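Flokton bath towel in white, reviewed by Kamrul Akanda
25th September 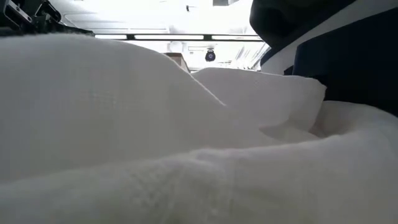
The white one, bunched up so the weave shows.

I bought two of these from Siriwardena in May to replace a set that had gone thin in the middle. They were $19 each with free pickup at the Drindville store. They have been in steady use ever since, so this covers a few months of showers and laundry.

The fabric is thick. The surface has a fine texture that shows up best in side light, and it feels a little rough until the second or third wash. After that it softens. It soaks up water well, but the first week it mostly pushed it around. Wash before you use it.

Drying time is the weak spot. On a hook in our bathroom it is still damp the next morning. Spread over a rail it does fine. In the dryer it needs a full cycle plus a bit more, and it takes up a lot of room, so I wouldn't put more than two in with a regular load.

Lint was heavy for the first few washes and has mostly stopped. No pulled loops so far. The hem puckered slightly on one towel and stayed flat on the other. The white has held up without bleach.

Folded in thirds, it makes a bulky stack. If your linen closet has narrow shelves, measure first. Myung-ja Heo, who shares the place with me, prefers our old Ponham towels for hair because they are lighter, and I agree with her there.

I would buy it again for the bath, but not for the gym bag.

Rating: 7 out of 10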